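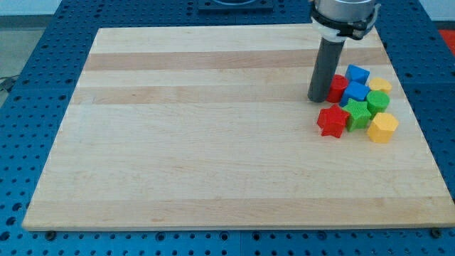
What do you do about a wooden board that has started to look dry and tired? Wash it by hand, let it dry standing up, rub in some plain mineral oil and leave it overnight before you wipe off the extra.

I got that from Rochelle Sutcliffe on Sunday, at the board and block morning in Ellotstead, and I've already done two of mine at home (the big one drank up so much oil I had to go out for another bottle!). The morning is in its second year now and it has grown like crazy – 113 people signed in, and the line for coffee went out the door before nine.

Most folks came for the boards. Light wood was the big favorite again, the kind made from long strips with a darker one running through it, and I can see why – every one comes out a little different. Huiling Xiao had brought sandpaper in three grits and let anybody have a go at a scratched-up old breadboard. I sanded across the grain like a fool and she very kindly turned it around for me.

Over on the kids' side it was all blocks. Red, blue, green and yellow, the same four colors my own kids fought over, and the noise was something else. Catríona Ó Briain ran the building contest and gave each team 15 minutes. The winning tower came from a pair of cousins from Plekmont, who'd stayed very quiet in a corner and then went straight up with it. Their grandmother cried a little. So did I, a bit.

Ticket and raffle money came to 895 dollars, and that goes to new shelves for the toy library. Olga Carrasco is picking them out and would love to hear from anyone with a van.

The next one is in January, same hall, doors at 8 in the morning. Bring your own board if it needs help, and a rag. There was one clean rag left by eleven and I had it.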